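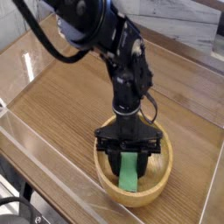

Issue 113

Desk Notes > Visits and Meetings > Venue Checks

15th October, by the visits desk

Walk-through checklist: Myung Hall, Deltow, ahead of the Plusik fishing talks

I did this one with a clipboard and a very large coffee, so forgive the handwriting if you're looking at the paper copy. The list is our usual one for talks with an outside delegation. My comments are underneath each line. OK means OK, FIX means somebody has to do something before the doors open, and ASK means I couldn't get an answer on the spot.

ARRIVALS

1. Car drop-off clear and lit: FIX
The lamp over the side steps is dead. The front is fine, lovely and bright, but the Plusik side have asked to come in by the side (they don't want to run into the press before the opening remarks, and I can't blame them). New bulb, please, and some tape on the edge of the top step. I caught my heel on it twice!

2. Separate waiting rooms for both delegations: OK
Both have a door that closes and a working radiator. The one on the left is a bit bigger, so I suggest we give it to the guests and say nothing about it.

3. Flags secure in their stands: FIX
The stands wobble. At the spring round one of the flags went over in the middle of the handshake, and that was the only photo anybody used. Weighted bases, please, and check that both poles are the same height. They weren't last time, and we got a letter.

4. Name badges match the final list: ASK
I have 18 names on the Plusik list and their liaison office says another list is coming. Same people, different spellings, I hope.

MAIN ROOM

5. Exits unblocked and signs lit: FIX
The rear exit opens all right but there's a stack of folding chairs leaning next to it. I moved the ones I could. The sign over it flickers.

6. Seats fit around the table with space to get up: OK
Tight on the window side but you can get past. I sat down in every corner seat and pushed back, and I never hit the wall. Keep the note-takers' chairs off the aisle, though, they creep.

7. Cables covered: FIX
Plonalex are doing the microphones and the interpreters' booth, and they've run a line straight across the walkway between the table and the booth. They say it'll be under a rubber cover on the day. I'd like to see the rubber cover.

8. Interpreters' booth has air and a clear view: ASK
The view is good, the air is not. I stood in there with the door shut while somebody read me the draft agenda, and I was pink by the time we got to catch limits. Can Plonalex bring the quiet fan? The loud one goes straight into everybody's headphones.

9. Fire extinguishers in date: OK
All nine tagged and hanging where the floor plan says they are. Full marks to the building here.

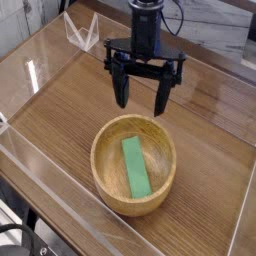
Wooden bowl on the tabletop, gripper open above it

PRESS AND PUBLIC

10. Press pen set back from the table: OK
Good distance. They'll want to be closer, they always do, and the answer is still no until both ministers are seated.

11. Room for a protest outside: FIX
The boat owners have told the town they're coming, and fair enough, it's their living. The pen drawn on the map runs right over the ambulance space. I've asked Deltow to shift it toward the fish market, where there's more room and they can still be seen and heard from the steps. Please don't let anyone move it round the back. It looks awful and it makes people cross.

12. Leaflets checked by both sides: ASK
There are 3,000 printed and sitting in boxes under the stairs (so, another thing in the way, please move them!). Plusik have seen the text on the quota but I have no note that they've seen the map on the last page. Don't hand any out until they have. Maps are where it goes wrong.

SIGNING

13. Signing table steady: OK
It used to rock. Somebody has fixed it, thank you whoever you are.

14. Pens tested: FIX
One skips. Bring spares of the same kind, so that neither side ends up with the fancy one.

15. Both language texts in the folder, same order of pages: ASK
Can't check this until the lawyers let go of it. I'll be on the phone to them every morning until they do.

I'm going back once the lamp and the chairs are sorted, and I'll only redo the FIX lines unless something has moved. If you've spotted anything I missed, write it on the sheet pinned inside the cloakroom door and put your initials next to it so I can find you.

Recent in Venue Checks
- Deltow town pier: boarding check for the joint boat tour
- What to ask the hotel before a delegation dinner
- Plusik border post: waiting area, second visit
- Booth and headset check sheet (blank)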